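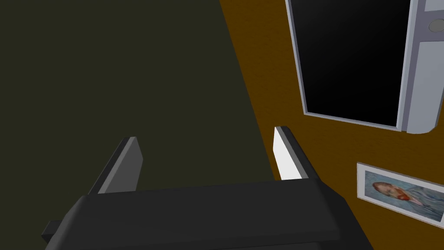 By Cadi Bellis, Lonwood Dental Clinic | September 24, 2020

Wanted: people who doubt their mouthwash

We are looking for up to 113 adults in and near Castcombe to take part in a study of daily mouthwash use. I run the study, and I should say at the start that I don't expect much from it. The bottles make large promises about plaque and gums. The papers I have read behind those promises are mostly short and small, and several were paid for by the people selling the bottles. I would like to be shown wrong, with decent numbers.

Half of those who join will rinse twice a day with the Devis rinse. The other half will get a flavored water that tastes close enough to it. You won't know which one you have, and neither will the hygienist who checks your gums. Everybody keeps brushing the way they do now – please don't turn into a model patient for our sake, it ruins the comparison.
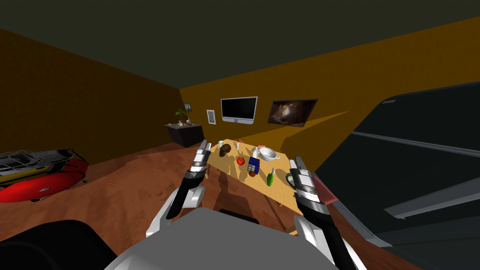
The first visits are in November. Each person comes in four times over the winter, and a visit lasts less than an hour. We look at your gums, score the plaque, and ask a short list of questions about what you did and didn't do. Skipped a week? Write it down. A diary with no gaps in it makes me suspicious.

Who can join

You should be 18 or older, have most of your own teeth, and have seen a dentist in the past two years. We can't take people who are pregnant, who are on antibiotics, or who are being treated for gum disease. Smokers are welcome, and will be placed evenly in both groups.

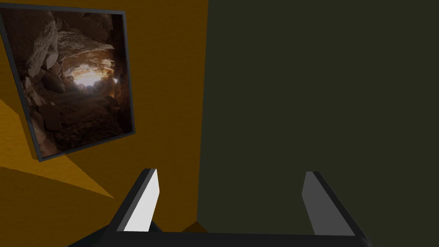 Will taking part get me free dental care?

It won't. You get the gum checks and a copy of your scores, and if we see something that needs treatment we will tell you so and you can take it to your own dentist.

What you get

We pay $85 after the last visit, plus parking. If you drop out early you are paid for the visits you made. I know studies like to talk about the good you'll do for science. You may do some. Mostly you will be rinsing and spitting.

The rinse was bought at the regular price. The money comes from the Koller fund, which has no say in what we publish, and I have that in writing.

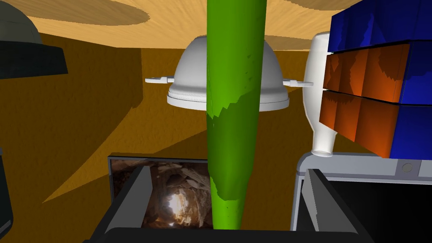 How to apply

Call the Lonwood front desk and ask for Lorenz Hubmann, or leave your name and a daytime number. He will go through a five-minute checklist with you over the phone. Have a list of your medicines handy. Signing up for a first visit doesn't commit you to the rest, and you can quit at any point without giving a reason.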